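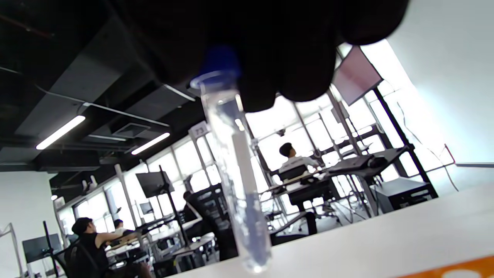

A reader in Sturnville writes that she has descaled her kettle every fortnight for years, that it furs up again by the second Sunday, and would I please stop recommending vinegar because her kitchen smells like a chip shop.

Fair enough. The vinegar advice was mine, and I withdraw it for kettles. Use citric acid. A small tub from the baking shelf will see you through to spring and smells of next to nothing.

Half fill the kettle, boil it, switch it off at the wall and add a heaped tablespoon. It will fizz in a slightly alarming manner, so keep your face out of the way. Leave it for 20 minutes, tip it out, rinse, then boil a full kettle of plain water and throw that away too. I once skipped the last step and served my mother-in-law a cup of tea she still brings up at Christmas.

Never put the acid into water that's already boiling. You'll be mopping the worktop, and possibly the toaster.

Find out how hard your water is before you spend money on gadgets. Most suppliers will tell you if you type in your postcode, and a cheap test from the pet shop, meant for fish tanks, does the job as well. Mine came out hard enough to build with.

Shower heads: unscrew, drop in a bowl of warm water with 2 tablespoons of citric acid, leave for an hour, scrub the holes with an old toothbrush. Then label the toothbrush. I can't stress this enough.

Taps are fiddlier. Soak a rag, wrap it round the spout and hold it on with an elastic band for half an hour. Keep it well away from marble, and from anything plated that you're fond of -- acid takes the shine off both.

Do not use any of this with bleach, near bleach, or straight after bleach. Open the window and do one job on one day, the other on another.

As for the Taltasero magnetic collar, which three of you have asked about, I had one clipped to the pipe under the sink for 11 months. The limescale seemed very happy with it. It now holds the shopping list to the fridge.

Next time: getting the lid off a paint tin without bending the good screwdriver.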